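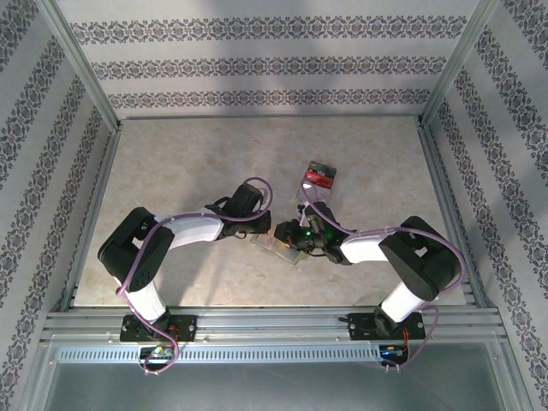 December 28, 2021

Okay, so I said I'd write the cell down properly before the year ran out, and I have most of an evening and half a pot of coffee, so this is it. The workshop was freezing when I got in and I kept my coat on till lunch.

I started with the base plates, same as always. Left one first. The corner screws on that side like to creep, and I went over all of them with the short hex key before I let myself touch anything more interesting. One took a quarter turn, the others were fine. Right one was fine too. Then I marked the heads with a dab of paint pen so next month I can see at a glance if they've moved (I should have done this in the summer, I know, I know).

Then the cables. Oh, the purple cables! I love the color and I hate everything else about them. Too tight and the forearm drags when it reaches for the back of the cell, too loose and a loop flops down in front of the gripper right when you want to see what it's doing. I gave the left arm a little more slack at the elbow and ran it by hand, motors off, through the whole reach and back. No snags. The right one I left alone, mostly out of cowardice. There's so much going on around that wrist already that I want a clear morning for it.

The Posix box dropped the right arm at 10 in the morning and again while I was eating, and both times it came back when I reseated the plug on the little board under the rail. So either the plug is tired or the cable is pulling on it from above. I'm betting on the cable. I've ordered a new plug from Gautier anyway, plus a bag of spare ties — shipping was silly for one plug, so now I own 20 ties I didn't need.

Homing took forever. The left shoulder wanted 434 as its zero offset, the old note taped inside my binder says something else completely, and I spent a good while being annoyed at my own handwriting before I just redid it from scratch. Then I redid it again to be sure and got the same number, so 434 goes in the binder in big letters. If you're reading this next December, future me, use that one!

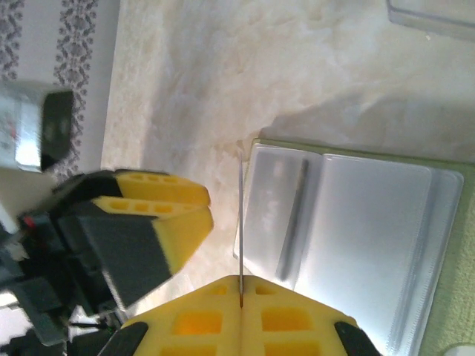

The fingers are what I really wanted to get to. I'm still very fond of the yellow ones. They're foamy enough to give a bit, and the holes let them fold around whatever you hand them, but a thin rod is about the meanest thing you can ask them to hold. If the two tips don't meet dead on along the seam, the rod just rolls out sideways. I had the closing force at 80 for the plastic containers and never changed it, and I'd like to try the rod lower and see if the tips sit flatter. Wrote that on the list. I also wiped the fingers down with a damp cloth, no solvent, after the mess I made of the last pair.

Other things on the list: check the black mounts the fingers sit on for hairline cracks, blow out the vent strip along the front, put a fresh sheet under the spot where the plastic keeps scuffing the marble stuff. And write to Zeltau about spare finger sets. Their last email said January, the one before that said December, so I'm not holding my breath. Driltulitz has something similar but the mounting holes are different and I do not feel like drilling anything this winter.

I shut everything down a bit after dark, hung my hex keys back up in the right order for once, and then walked all the way to the car before I remembered the paint pen was still sitting there with its cap off. Went back. It's fine, it still writes. Tomorrow the right wrist, if I'm brave, and a thicker sweater.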